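Print this page | E-mail this page

# Skekby Shelf Parts: Data Card

## Summary

Skekby is a set of records on small storage and drainage parts laid out on a wooden tabletop: corner shelves, grid plates, rods and the fittings that go with them. It covers handling, sorting and laying out the parts before a shelf unit is put together. It does not cover wall mounting.

The set holds 1081 records. Of these, 817 have complete part labels. The remainder have a table label only and should be left out of any count by part type.

## Contents

| Folder | What it holds |
|---|---|
| `parts/` | One entry per part type, with shape and finish |
| `layouts/` | Part positions on the table at the start and end of each record |
| `surface/` | Notes on the tabletop: grain, marks, wear |
| `notes/` | Free text from the person doing the work |

Notes are capped at 4000 characters. Longer ones were split and carry a suffix (`_a`, `_b`).

## Part labels

- `corner_shelf`: quarter-circle shelf with slots. The pointed end is the apex and the curved end is the rim. Orientation is given by where the apex points, seen from the near side of the table.
- `grid_plate`: flat rectangular plate with a mesh of square openings. Give the direction of the long side. Do not try to record which face is up.
- `rod`: any slender straight piece. Length is not recorded.
- `fitting`: small parts that do not match a label above.

In version 3 the old label `rack` was merged into `grid_plate`. Scripts written for earlier versions will fail on the missing key. Grarkari and Clollari parts share the same labels; the supplier is in a separate column and is blank where the packaging was gone before logging began.

## Surface notes

The table is light wood with a fine grain. Marks on the finish are logged under `surface/` with one of these codes:

- `S1` pale streak or patch
- `S2` dark speck
- `S3` dent or scratch that can be felt

Codes describe appearance only, apart from `S3`. No cause is given for a pale streak. Do not read `S1` as damage.

## Known issues

- Slots in the corner shelf show the wood behind them. Outline tools tend to break the shelf into separate bands. Use the outer rim.
- Grid plates with see-through edges are often drawn too small.
- A rod being held is labeled `rod`, with `held` set to true. Records logged before May leave `held` empty.
- Left and right are always those of the person at the table. The Michailidis import used the opposite rule and has been converted, but its free-text notes have not.

## Sample views

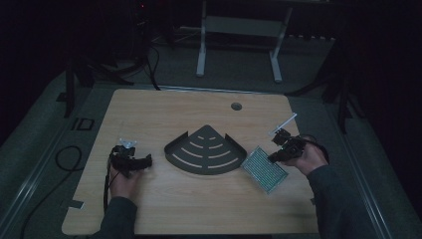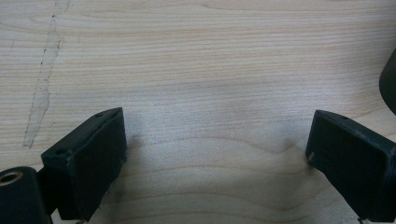
*Sample views of the light wood tabletop. First: corner shelf and grid plate laid out, rod held at right. Second: wood grain with a pale streak at upper left.*

Contact: Ehsan Mahmoudi, Skekby maintainer | Back to top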